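Reviews > Workshop and garage > Surface cleaners

Ridance Bench Restorer: is it worth the cupboard space?

I distrust any cleaner that promises to bring a surface "back to new". White tops get grubby, and after a few years most of what bothers you is damage, which no liquid will put right. The Ridance bottle doesn't mention this. It does say "restorer" three times on the front. 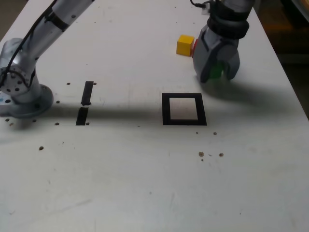 White tabletop with scuffs, pencil-like marks and small drilled holes.

I bought two bottles with my own money after Hefin Dafis kept going on about the stuff. You spray, wait, and wipe with a damp cloth. The instructions tell you to wait until the foam "relaxes", and I still don't know what that means. I gave it as long as it takes to boil a kettle.

On my own bench it shifted tea rings and most of the pencil. Biro went from blue to a paler blue. Black rubber marks came off with a bit of elbow, though washing-up liquid did nearly as well on the other half of the bench, and I already had that under the sink.
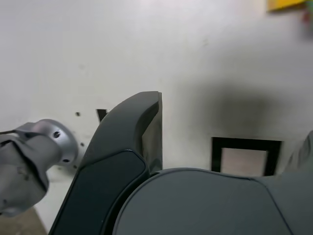 The smell is the worst part. It claims to be citrus and reminds me of a hire car. I opened the garage door on a Friday evening and it was still hanging about at breakfast. Siiri Lindqvist, who tried my second bottle, said hers faded within the hour, so perhaps a bigger room helps.

Then there is the trigger. Mine dribbled down my wrist from the first day, and the one on the second bottle was no better. Dultano's cheaper spray has a plain screw-on nozzle that has never leaked on me, and you can refill it. 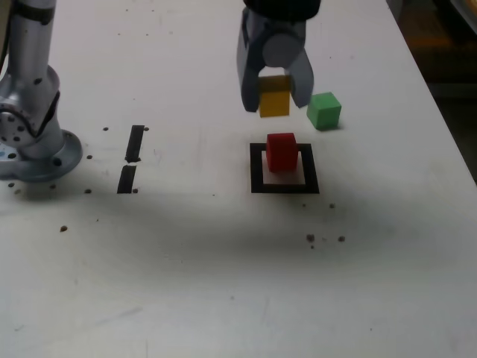 What about the "protective layer"? I wiped one end of the bench with Ridance every week and left the other end to plain water. By December I couldn't tell them apart, and neither could Pouran Farahani, whom I asked without saying which end was which. If there is a layer, it keeps itself to itself.

It won't fill scratches either, whatever the leaflet hints. For those you want filler and some patience.

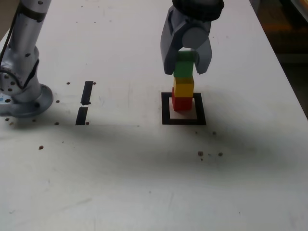 Faint grey smudges and scattered marks on a white top.

I'd give it 2 out of 5. It cleans, but so do cheaper things, and I wouldn't buy it again unless they sort out the trigger and drop the scent. If you've already got a bottle, use it up on tea stains and keep a window open.

Reviewed by Elżbieta Borkowska

© Oksanen Reviews | Contact us | Back to top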